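Two-arm handover in sim, notebook, 2026-06-25

Mostyn bench scene, blue bottle task

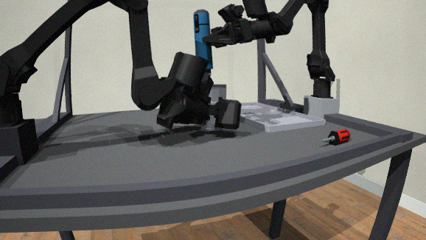
Fig. 1. Sim render, both arms at the bottle. Tray and red tool left on the table as clutter.

Well, a good long day with the Pesus policy, and I'm happier than I was last week! I ran 182 rollouts on the handover with the new grasp-offset term switched on, then the same seeds with it off (Haf Rowlands kindly lent me her queue slot, so thank you, Haf). With the term on, only 7 ended in a drop. I haven't finished sorting the other batch, so no comparison yet, however tempting.

What still bothers me is the left wrist. It's a bulky thing to bring in beside a slim bottle, and the housing hides the bottle's lower end from this view, so I had to read contacts from the log and not from the renders. Seed 946 is the one to look at if you're curious: 2 contact spikes close together, and I can't explain the second.

To do: rerun 946 with finer time steps, then ask Haf about the friction values we've carried along since November.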